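Fanari open afternoon: the fruit shop exercise

Share 12 Comments 3

On 5th January we opened the training hall at Fanari to members and their families for one afternoon. Bernatgate prepared the robots together with the people from Perard, and the program was simple: first a short talk, then a practical demonstration on fruit handling, then time for questions. The talk was planned for the small meeting room, but too many visitors came, so we moved it to the hall and everybody stood. I think it was better like this — the children could see, and the speakers had to be short.

The talk explained how such a task is taught. A person guides the arms through the same action many times, and the program learns from these recordings. For the fruit exercise Bernatgate made 300 recordings in November. They told us they would like to have 3000, but this takes patience and also a lot of fruit.
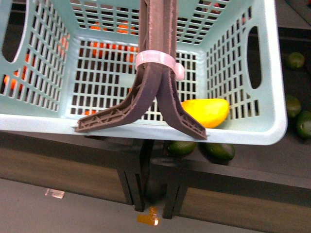 Soft fruit is a difficult subject for a machine, and most of the questions were about this. A hard grip leaves a mark, and a weak grip lets the piece fall. The fingers used at Fanari are 3D printed, and they are open inside, with thin ribs crossing from one side to the other. This shape bends a little when it meets something round. A printed finger is also cheap to replace, and Perard keeps a box of spare ones in the workshop. The mango lying in the basket is smooth and oval, so it asks for a different approach than an avocado with its rough skin. One visitor asked if the robot knows which fruit is ripe. It does not. For the moment it only knows the kind of fruit and where it is.

After the fruit part, the discussion turned to the baskets. A store basket is made for a human hand, and a gripper needs something it can reach easily from above. The basket on the floor of the hall has a handle of corrugated cardboard, bent in an arch over the top and held with white fasteners. Perard wants to compare this form with a printed handle before the next visit. Cardboard has the advantage that you can change the shape in a few minutes with scissors.

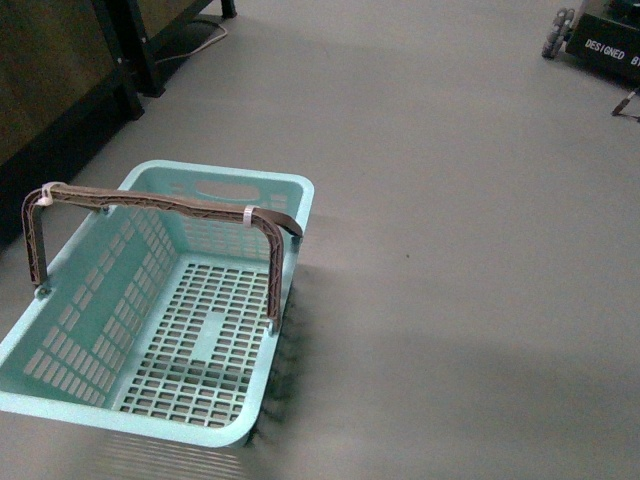 Rolland wrote to us after the visit that their own test group had the same trouble with handles, and that they lost more time on lifting and carrying than on picking. They suggest that the next demonstration should show a full basket being moved from one end of the hall to the other, with the weight written on a board for the public. We passed this idea to Bernatgate and they have accepted it.

The next open afternoon will again be at Fanari. The hall can receive 100 visitors, so please write to the office before you come, and tell us if you bring children. Coffee will be served at the entrance, and parking behind the building is free.

Liked by 333 readers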